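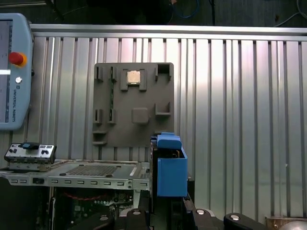 ## Wrist camera only, 378 demos: CPU placement results

**mosoti_bench** · 2022-04-22

Finally got numbers for the socket task! We trained one policy on 378 teleop demos, wrist view only, no force input. Over 222 test runs it seated the chip in 900 Lux light just as well as with the lamps off. I did not expect that at all. The holder is on the printed plate, mounted up against the extrusion wall, and the policy seems happy with it there.

**gotexfan**

Love this! But those bright slats on the right worry me. Are you sure it isn't using the glare as a landmark?

**mosoti_bench**

Fair question. Upendo Nyaga ran 30 more with a black cloth over the slats and we lost two. So maybe a little, yes.

**nirkinby_lab**

I don't buy "no force needed." A gold-and-silver chip on a dark gray plate is about as easy as contrast gets. Try it on the blue box next to the plate and I bet it falls apart.

**mosoti_bench**

The box is the next task, so we'll see :) I still think the wrist view is doing most of the work. Our fixed-camera version at Skultbridge never got close.

**gotexfan**

Same demos for both?

**mosoti_bench**

Same operators, different demos. Rerunning that properly this month, and I'll post the curves in this thread.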